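Reading the Semholm books in the wrong order

I finished the last Semholm novel in January, and since then I have been thinking about how to write about it without spoiling anything. I am not sure I can do it, so please be warned. If you have not read the third book, you may prefer to stop after the next two paragraphs and come back later.

For those who do not know the series: it is three novels about a small harbour town called Semholm, on a cold coast which the author never places exactly on a map. In each book there is a crime, but the crime is often the least important part. The books follow a ship's chandler and her brother, who inherited the shop together and cannot agree about anything in it. The first book begins with a drowned surveyor. The second moves inland to Jultholm, where the brother has gone to work in a paper mill. The third brings everybody back to the harbour for a funeral.

I read them in the order two, three, one. I did not plan this. The second book was on the exchange shelf in the waiting room of my dentist, without its cover, and I did not understand that it belonged to a series until I was already at page eighty or so. By then I liked it too much to stop. The third I bought in the station bookshop before a long journey, and only after that I ordered the first.

In my first language we have an expression for a person who enters a house by the kitchen door. It means that you meet the family before they have arranged their faces. This is how I felt with Jultholm. The brother is angry from the first page and the book does not explain his anger, because readers of the first novel know already what the sister did with the letter. I did not know. For me he was simply a difficult man, and I had to decide for myself whether to forgive him. When I finally came to the letter, in what was for me the last book, I had already taken his side, and it was too late for the author to change my mind.

The mill chapters are the best writing in the series, in my opinion. There is a long night shift where almost nothing happens. Two men repair a belt, one of them tells a story about a horse, and in the morning the foreman is missing. I have read this chapter four times now. The vocabulary of the machines was hard for me and I kept a dictionary next to my cup, but even the words I did not know had a good sound.

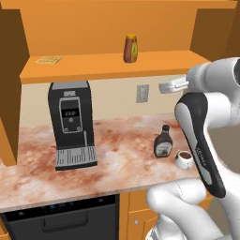

A reader called El Fassi wrote to me after my short note about the second book last month, and disagreed with me strongly. According to El Fassi, the mill chapters are exactly where the series loses its way: the sister is absent for more than half of the novel, the mystery is put aside, and when the foreman is found at last, the solution depends on a timetable which we have seen only once. El Fassi also thinks that I would have been less patient if I had started with the first book, like other people, and had been waiting for an answer about the letter.

I have thought about this and I believe the last point is right. I was not waiting for anything. A reader who closed the first book with that question in the head, and then received a paper mill and a horse, could easily be cross. About the timetable I do not agree. It is mentioned twice, the second time by the woman in the canteen, who complains that the early train never stops for her any more. It is a small remark and I passed over it myself on the first reading.

The third book is the one I find weakest, although the funeral is very well done. The problem is the inspector. In the first two novels he comes in late, asks a few dull questions and goes home, and I enjoyed that a great deal. Now he has a past, a bad knee and a former wife, and we must hear about all of them. I think that the author, or perhaps the publisher, was preparing a new series for him. There is a whole chapter in his flat which could be taken out and you would not feel the hole.

The other thing which disturbed me is the ending with the shop. I will say only that the brother signs something, and that the man from Jultholm who accused the sister in such an ugly way in the second book is now standing in the kitchen cutting bread. Perhaps there was a scene of peace between them that I missed. I went back to look for it and I found one line, in which it is said that he "had come round by Easter". For a quarrel which has lasted two books this is very little!

Still, I was sorry to leave the town. On the last pages the sister counts the coils of rope in the storeroom, as she does at the beginning of the first novel, only now she does it aloud, and the brother corrects her. I read the beginning and the end within the same week because of my strange order, and the two scenes lay so close together in my memory that I could compare them almost word by word. The number of coils is different. I do not know if this is a mistake or if I should understand something from it, and if any of you have an idea, please write it in the comments.

Next I will read something shorter. A colleague has lent me a ghost story which takes place in a lighthouse, and she promises me that it has no second volume.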